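Listings Should Print the Floor Plan First

Apartment listings in this city have gotten longer and less useful. I have read more of them in the past year than I would like, first when my mother was looking to move closer to us and then when we decided to sell our own place. Most follow the same order. The view comes first, then the finishes, then the neighborhood, then a line about the building's history. The floor plan, if there is one, sits at the bottom behind a button that asks for your email address.

I think the order should be reversed, and I think agents should be required to do it.

A floor plan tells you whether you can live somewhere. My mother uses a walker. For her, the width of the hallway and the position of the bathroom door decided everything, and neither of those shows up in a paragraph about afternoon light. We visited 16 apartments. At least half could have been ruled out from the couch if the plan had been posted with real measurements. One building on Pirell Street was advertised as having level access throughout. It had two steps down into the kitchen.

The agent there was polite about it. He said the listing had been written from an older one, which had been written from the one before that. I believe him. Clillik, the site most of the local offices use, lets an agent copy the previous text of any unit with one click. The measurements don't have to be checked, and the photos can be left over from an earlier sale.

Some agents will say that buyers don't read plans. Hongjun Tian, who sold us our apartment at 109 Mussa Avenue, told me that people decide in the first few seconds and the plan only gives them reasons to hesitate. He may be right about the first few seconds. But a buyer who hesitates after seeing the plan would also hesitate after seeing the rooms, and by then everyone has lost an afternoon.

There is also the matter of square footage. Offices measure it differently. The Tesia building counts the storage cage in the basement. The place next door counts the balcony. A drawing with wall lengths on it would settle the question in a minute, and it costs very little to make compared with the commission on a sale.

I would go further and ask for ceiling heights, the swing of every door, and the location of the outlets. None of this is secret. The seller already knows it or can find it out with a tape measure.

When our turn came in May, I drew the plan myself and asked that it go at the top of the listing. It took some arguing. We had fewer visits than the neighbors did, and the people who came already knew where their bed would go. Room size means more to a buyer when it is tied to something that has to fit in the room. A table is a good test: a blond butcher-block top with a potted plant on it looks fine in nearly any photo, but you need its length and the distance to each wall before you know if a chair can be pulled out behind it. I put those distances on our drawing, and the couple who bought the apartment brought a copy of it to the second visit.
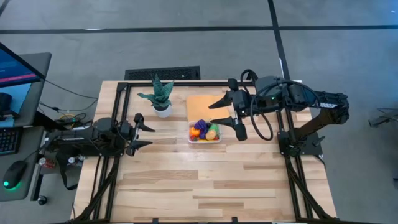
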